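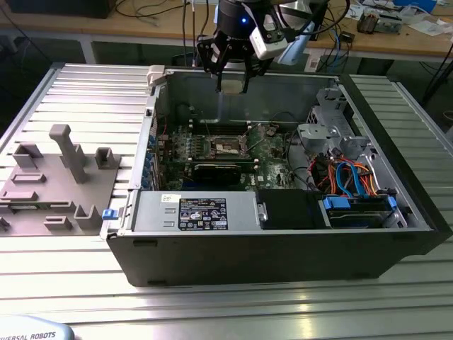 Plavley, 18/01/2026

The letter from Hoarau came in the morning, and Jörg Weidemann did not open it until the evening. He put it against the sugar bowl and went to work on the ferry accounts as usual.

He had left the island when he was a young man. His brother-in-law, Hrvoje Angelovski, had stayed, and every winter he wrote one letter with the same news: the price of fish, the state of the roof, who had died. Jörg always answered in May, when the post boat was running well again.

This year the envelope was thick. Inside there was one page, and with it a key on a piece of blue string.

"The house at Rimura is sold," Hrvoje wrote. "They paid 2237 and I think it is a fair price. The new people have changed the lock already, so the key opens nothing. But you asked me for it once, when you were angry, and I said no. Now I say yes."

Jörg read this two times. He tried to remember when he had been angry. There had been a dinner, and rain, and his sister crying in the kitchen. He could not remember the words.

He wrote to his daughter the same night. She was in Wallum, where she had lived for three years, and her messages to him were never longer than a sentence.
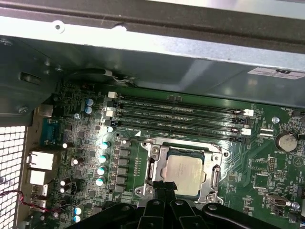
The processor in its socket.

"Your uncle has sent me a key," he wrote. "Do you want it?"

Her answer came before he had washed his cup. "What does it open?"

He looked at the blue string for some time. Then he hung the key on the nail beside the door, under his coat, and went to look for writing paper, although it was a long time until May.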